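Planning an Equipment Budget for a Two-Armed Robot

Issued by the Plandska Equipment Office. Contact: Imelda Macapagal.

Departments wishing to purchase a robot under the Baluyot scheme should prepare a written budget before approaching a supplier. Applications for the coming year close in August.

Step 1. Describe the work. State which tasks the robot is to carry out, such as opening cupboards or moving bins, and in which room. Measure the doors and shelves it will have to reach.

Step 2. Obtain two quotations. Ask that arms, hands and base be priced separately. In our last round, Skadila quoted 3336 for a pair of hands and Plestasik quoted 3000. The lower figure did not include delivery.

Step 3. Allow for running costs. Enter spare fingers, cables and servicing for the first 12 months on a separate line. Staff training should also be shown here.

Step 4. Plan the room. Furniture used for practice must be listed, even where it is already owned. Check that there is enough clear floor for the base to turn with a cabinet door fully open. 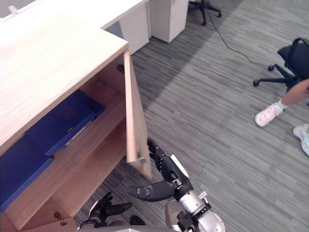
Cabinet door work: the right hand at the open door, with two blue bins on the shelf inside.

Step 5. Submit the form. Send the completed budget, with both quotations attached, to the Equipment Office. Decisions are normally issued within 11 working days. Orders must not be placed before written approval has been received.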